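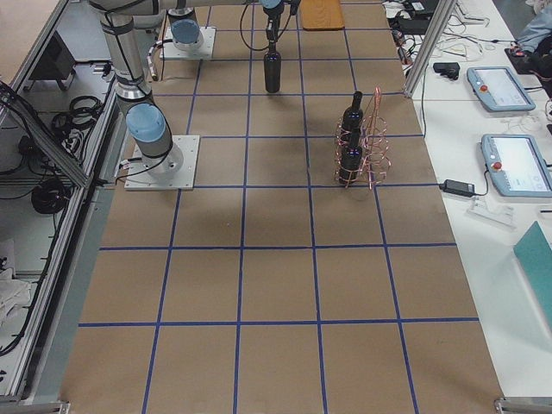 Bottle in the gripper, wire rack waiting, paper and tape on the table.

I said in April that I would write up the Drusero kit once I had used it enough to have an opinion. It has now been bolted down long enough, so these are my notes.

Drusero is sold by Grallport as a two-arm package. You get both arms, a teach pendant for each, the white mounting plates, one gripper per arm, the cables and a license for their software, which is called Karska. You do not get a table. The price I was quoted was $3279 a month on a lease, with setup included. Rattana Hemmin came out from Grallport to do the setup and had both arms moving before lunch.

My test job is wine bottles. I want an arm to pick one up by the neck and put it into a rack without knocking over what is already there. The rack I use is coiled copper wire, and it is a mean one. The openings are not regular, and the coils give a little when something touches them. If you only need to load flat cardboard dividers, your results will be better than mine.

The tape grid is my own addition. I covered the table with kraft paper and ran dark blue tape both ways, so that I can put the rack back in the same cell after a break and write down where it was. The paper wrinkles. I replace it when it gets bad.

Teaching a pick is easy. You move the arm with the pendant, save the point, move again, save again. My first working program took 3 evenings, and most of that was the approach to the rack. The pendants are light enough to hold for a while, and the red stop button is where my thumb goes. I don't like the touchscreen icons, which are small and look too much alike.

I logged 1000 placements. Of those, 161 needed me to step in, nearly all because the bottle touched a coil on the way down and the arm stopped itself. It never broke a bottle. Slowing the last part of the move helped more than anything I changed in Karska.

Complaints: the cables are a mess and Grallport gives you no clips, so I bought cable ties. The manual covers one arm well and the second arm in two pages. Volkan Türkmen, who runs the same kit for a bakery in Ponce, sent me his own notes on keeping the arms out of each other's way, and they were better than the manual.

I am keeping the lease for now. Next I want to try the wooden board as a landing spot and pass a bottle from one arm to the other.

Posted October 30, 2023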